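Provum Community Skills Fund
Progress report, second period: Open day and demonstrations
Prepared by Nyokabi Tanui, project lead, Yau Workshop

Dear Sânziana and colleagues,

Thank you for your patience with this one. I had hoped to send it before the end of February, but we wanted to read all the comment cards first, and there were more of them than any of us had bargained for – a nice problem to have, though it did take Hui-mei Kan most of a week to type them up.

Where we are against the plan

You will remember that the grant covers two things: getting the sorting bench into a state where members of the public can watch it at work, and then opening the doors so that they can. The first part was finished a little behind schedule. The second part, the open day, went ahead on the Sunday we had agreed with you, from 10 am until 4 pm, with a quiet hour at the start for families who find crowds difficult. That hour was Pui-shan Liao's suggestion and we will certainly keep it.

We welcomed 82 visitors over the day. Of these, 37 were under sixteen, which pleased us very much, as your last letter asked us to think harder about younger people. Several came with grandparents, and I had a long and very enjoyable talk with a retired postal sorter who wanted to know how the arms would cope with Christmas.

What people saw

Tien-fu Hsieh ran the demonstrations and gave a short talk before each one. We had gone back and forth for months over what the arms should handle. Our first idea was machine parts from the Uvavine stores, and very sensible they would have been, but the children at the trial session in the autumn were bored stiff by them. Snack bags are a much better choice. Everybody knows what one feels like in the hand, and everybody can see at once why a soft, shiny, crinkly packet might be awkward for a machine to pick up.

The task is to move bags between the bins on the table, with the two arms sharing the work. Tien-fu asked the audience to guess which bag would be picked up next, and the guessing became quite noisy by the afternoon. We did have some dropped bags, and one demonstration had to be restarted after an arm stopped itself partway through a reach. Tien-fu talked everyone through what he was checking while he put it right, and a good number of the cards mention this as the most interesting part of the day! We had been rather anxious about faults in front of the public, so I was glad to read it.
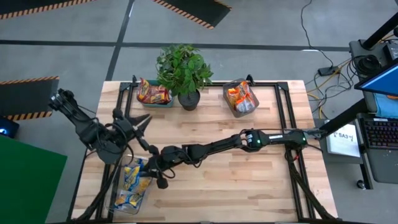

The two arms at the sorting table, with snack bags in all three bins.

What visitors told us

Most of the cards were kind. People liked being able to ask questions as they went along, and they liked Tien-fu's plain way of answering. The commonest complaint was that it was hard to see from the back, and the second commonest was the tea, which ran out before lunch. A few visitors asked what machines like these might mean for packing jobs locally. We did our best with that, but it deserves a proper conversation, and Pui-shan would like to build an evening discussion around it if you are agreeable.

Money

Spending in this period came to £3,943, all of it within the headings you approved. The largest share went on Tien-fu's preparation time and on hire of chairs and barriers. Printing cost less than we allowed for, and I should like your permission to move the difference towards a raised viewing step, so that shorter visitors can see properly next time.

Next period

– A second open day, with later opening for people who work at weekends
– School visits, beginning with the two that have already written to us
– A short handout on the Prustent control software, as so many people asked how the arms are told what to do
– More tea

Hui-mei has the typed comments ready and can send them over whenever you would like them. You would also be very welcome to come and watch a demonstration yourselves. If you let me know which afternoons suit, I will arrange it with Tien-fu.

With warm thanks from all of us,
Nyokabi Tanui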